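Hokent House & Home Boards > Storage and Tidying > Chopsticks standing up or lying down?

kuusk_kitchen
Original post
April 1, 2021

Hello all, I have been reading this board for ages and finally have something to ask, so please bear with me because I do tend to go on. We moved into our place last July. It's an old row house, built in 1913, and the kitchen has all the charm you'd hope for and exactly one drawer that opens all the way. Our chopsticks have been living in that drawer with the can opener and the potato masher, and every single night I'm digging around for two that match while dinner gets cold.

So I'm thinking of getting all the long thin things out of there and into something that stands on the counter or the table. Does anybody keep theirs upright in a holder or basket? Do they tip over? Or should I just give in and buy a proper drawer tray? We have a mix of everything, some hand-me-downs from my mother-in-law and some from the Rirker outlet, and no two sets are the same length. Thank you in advance, you're all so helpful on here!

plumjam96
Reply

Welcome! Upright, all the way. I've done it for years and would never go back. I use a heavy stoneware crock that I found at the Perthorpe flea market, and I can grab what I need with one hand while I'm stirring with the other. The one thing I'd say is get something heavier than you think you need, because long sticks in a light cup will take the whole thing over the first time the cat walks by (ask me how I know).

oldstovepipe
Reply

I'm going to be the grump and say drawer. Anything that stands out on a counter collects grease and dust, and you eat off those things! I had a jar of them by the stove for one winter and they were sticky to the touch by the end of it. A shallow tray, all the points facing one way, lid or drawer over the top. It isn't pretty but it's clean.

plumjam96
Reply

Well, by the stove, sure, I wouldn't keep anything by the stove! Mine are over by the window and they get used so often the dust never has a chance.

teakettle_terrace
Reply

Somewhere in between for me. I like them upright but I don't like a closed jar, because water pools in the bottom and the ends go dark. I went with a tall plastic basket with holes in it and I've been very happy. It's an off-white one, wide at the rim, narrower down the sides, and then it flares out again at the base, so it sits on the table nice and steady. The air gets in from the front through all those little square openings, and there's an oval handle hole in the side, so you can carry it wherever you're working. I put a cloth down on the table first whenever I do a sort, it keeps everything from rolling off onto the floor.
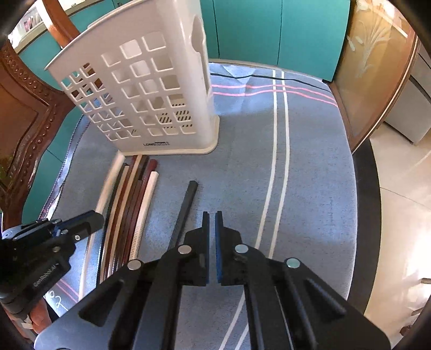

The basket and some of the sticks laid out side by side, light and dark together

As you might guess I'm not a matching-set person either, kuusk_kitchen. Pale, black, tan, reddish-brown, they all go in together in my house and my family has learned to live with it. If it bothers you, try laying them all out flat like that before you put anything away. It's so much easier to find the pairs when they're lined up next to each other than when you're fishing in a drawer. I did it one rainy evening with the radio on and it was honestly one of the nicer hours of my week!

oldstovepipe
Reply

That's a decent-looking basket, I'll give you that. But isn't it awfully big for the job? I'd worry about thin ends poking out through the openings and catching on a sleeve. And it's one more thing to scrub. Holes are where the gunk goes.

teakettle_terrace
Reply

It's roomy, yes, but I put the rice paddles and the long cooking spoons in with them, so it fills up. The ends do poke through once in a while if you drop them in carelessly. I fold up a piece of shelf liner and set it in the bottom and that mostly takes care of it. For cleaning I let it soak in the sink and go over it with an old toothbrush. Maybe 11 minutes, and I only do it when I'm already in the mood to clean.

bramblecoat
Reply

Jumping in on the pairs question, since that's my pet subject. I helped my aunt clear out a restaurant storeroom one time and there were around 700 loose chopsticks in a bin, all kinds, and laying them out by color and then by length was the only way we got through it. Color first, always. If you start with length you'll go cross-eyed. Then a rubber band around each pair until you've decided where they're going to live.

oldstovepipe
Reply

Rubber bands leave marks on the lacquered ones if you forget about them. Use a twist of cotton string.

bramblecoat
Reply

Fair point, I've ruined a couple that way myself. String it is.

kuusk_kitchen
Reply

Oh, this is wonderful, thank you everybody! I emptied the drawer onto the dining table after supper, put a towel down like teakettle_terrace said, and went by color. I have five good pairs, a whole lot of orphans, and a crochet hook I'd given up on. My husband wants the tray and I want the basket, so I think the nice lacquered ones will go in the drawer for company and the everyday ones will stand by the window. Does anyone know if Rirker still carries tall baskets with the openings, or should I be looking somewhere else?

plumjam96
Reply

The outlet had a few the last time I was in, back with the bathroom things. Take a stick along in your purse so you can check the height, and watch that it doesn't go through the lining!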